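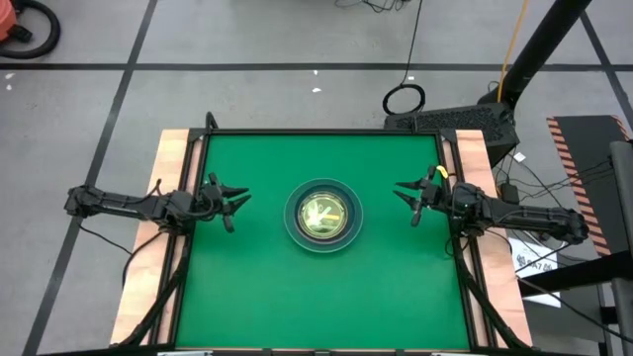
Dragica Kneževič wrote to ask whether the small round piece has to sit dead center in the dish, given that the leaflet insists on it and hers never stays there.

It doesn't have to. The leaflet insists on a good many things. Leave space between the small piece and the wall of the dish and carry on.

4 min read

4. Nesting and laying out the Palacios dishes

Clear a flat surface first. A plain green top is fine, whatever the leaflet says about white. Pale pieces show up well enough against it.

4.1 Nesting

1. Set the widest dish down by itself, near the middle of the surface, rim up.

2. Lower the small round container into it. Use two hands, or one on each side. Let go only when the base is resting flat.

3. Lay the stick across the top of the container. The leaflet calls this "locking." I don't see what it locks – lift the stick and everything underneath is exactly as free as before.

4. Put the smaller lid down on the surface, a little way off from the dish. A lid with a slight tint is easier to find than a fully clear one.
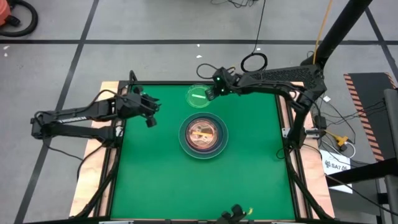
5. Lift the container straight out again. If the dish comes up with it, put both down and try once more, slower.

CAUTION: Do not press down on the rim to free a stuck piece. The leaflet rates the rim for 1,000 nestings. No test is cited, and I would not lean on that number.

4.2 Laying out the bowls

6. Take the bowls apart and stand them in a loose row. Order by color is a matter of taste. The claim that a fixed order "saves time" is on page 13 and nowhere else.

7. Keep small pieces in the gaps between bowls, where a hand can reach them. Anything tucked behind a rim tends to be forgotten until packing up.

NOTE: Check from tabletop height before you pack. From above the row looks complete. From low down you see what is hiding behind what.
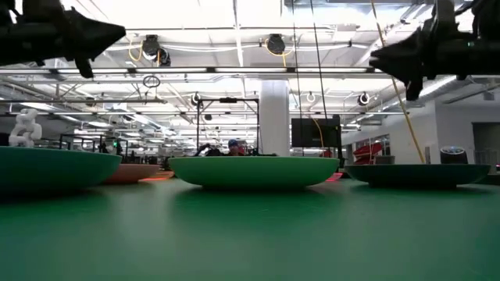 Fig. 4-3. Bowls in a row, with small pieces between and behind them.

8. Pack the smallest pieces first. Bowls go last.

Text revised by Maite Peñalver, 26 July 2018.

We use cookies to improve your experience. By continuing to browse you accept our cookie policy. Accept | Settings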